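December, 4:20 pm, Diltville bench

Picked up where I left off with the handoff between Drosis (the planner) and Neves (the grasp scorer). Yesterday's merge made both arms stutter whenever their paths came close, and I blamed the collision checker for way too long. Wrong tree! The right arm was planning against a joint state that was 200 ms old, so it kept thinking the left arm was somewhere it had already left, and then it would replan, and replan again. Stamping the state when we read it from the bus (instead of when the planner wakes up) cleared most of that. There's still a tiny hitch near the elbows, which I'm leaving alone for now.

Candy setup again for the perception side. I like it more than the blocks, mostly for the clear plastic. The tray and the cups drive the depth map nuts, and Eno fills the gaps with whatever is behind them, so half the time a cup comes out as a dent in the floor. The lollipop wrappers aren't much nicer.
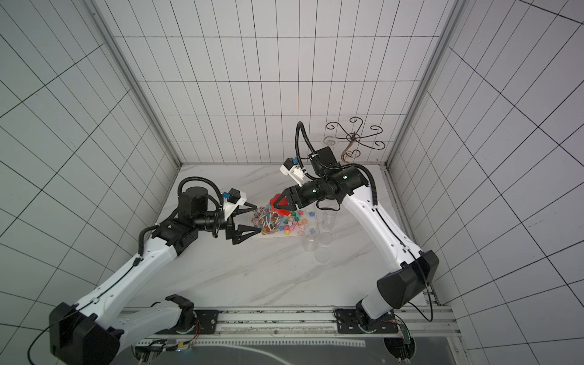

Left gripper open toward the lollipops, right one holding the red piece just above the candy.

Bumped the clearance margin between the wrists to 20 mm and ran the tray sequence 9 times. Left arm missed 2, both on sticks that crossed another stick. Neves scores the crossing point really high (it sees a nice thick thing to grab, I guess?) and I think the fix is to mask by instance before scoring, but that means waiting on the segmentation call and I don't love adding it inside the loop. Could run it once per pick and cache it. Try that first.

Oh, and the cable loops at the wrists still aren't in the collision model. Adding a fat capsule over each one would be ugly but quick.

To do:
- cache the instance mask, rerun the same sequence
- put the state timestamp in the Drosis log header, I keep needing it
- ask if anyone is still using the old Eno depth fill, otherwise I'm turning it off on my branch tonight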